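Brick wall, metal shelving and an AC unit right above it – spacing?
Trullanness Workshop Forum > Rooms, Storage and Fit-Out

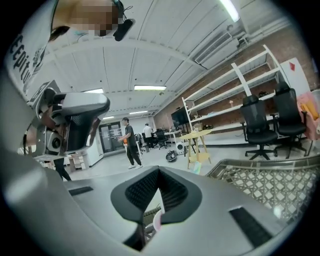 Brick side of the room, shelving and AC, current state.

zou_benchside
Saturday, September 19, 2026
The tall white metal unit stands against the brick. The air conditioner is on the same side, higher up. I want to start loading the shelves, which hold next to nothing at the moment. Plan is archive boxes on the upper levels, 15 boxes to begin with, paper and cable stock. Questions:
1. Does the unit need to move along the wall to leave service access to the AC?
2. Anchor to brick or to mortar?
The shelves are from Trerkau, rated 100 kg per level according to the sheet that came with them. No anchor hardware in the package.

mornness_fitout
Move it. The filters on most wall units come out from the front or the top, and whoever cleans them needs to put a ladder under it. If a loaded shelf is in the way the filters don't get cleaned. Ours went from May to the following May.

gridline15
Disagree about moving it. Depends on how deep the shelf is. You can reach over a 12 inch shelf from a stepladder. Zou, what is the depth, and what is the gap between the top of the unit and the AC?

zou_benchside
Depth 400 mm. Have not measured the gap, will do it Monday.

gridline15
400 is more than I would want to reach over. OK, move it, or leave the top level empty and take it off when the filters are due.

plumb_and_level
Anchors: brick, not mortar, if the brick is sound. Old mortar crumbles and the plug spins. Drill slow, no hammer action on soft brick, vacuum the hole before the plug goes in. Two fixings at the top, one per upright.

mornness_fitout
I always go into the mortar. A hole in mortar can be repointed and a hole in a brick face stays there. For an anti-tip strap the load is small anyway.

plumb_and_level
The load is small until somebody climbs on it. I have pulled mortar plugs out by hand.

mornness_fitout
Then those were the wrong plugs.

gridline15
Check that it is a real brick wall first. Some of these rooms have brick slips over board, and neither method works there. Knock on it, or drill a 4 mm pilot behind the upright where it won't show.

zou_benchside
Solid as far as I can tell. The building drawing (sheet 1652) says single-leaf brick at that side, no lining.

slatvent
Different point. What comes out of the AC matters as much as what goes in. Paper in the airflow curls, and if the condensate tray ever overflows the top shelf gets it first. Lidded plastic boxes up there, paper from the middle down.

plumb_and_level
Heavy stuff at the bottom regardless. 100 per level is for an evenly spread load, and most of these ratings assume level feet. Shim before you load.

zou_benchside
Summary so far: shift the unit sideways, paper to the middle, heavy reels at the bottom, strap to the wall. Still undecided on brick or mortar. Is 200 mm sideways clearance from the edge of the AC enough?

mornness_fitout
For the cover to swing, yes. For a ladder, no. Stand the ladder there and see.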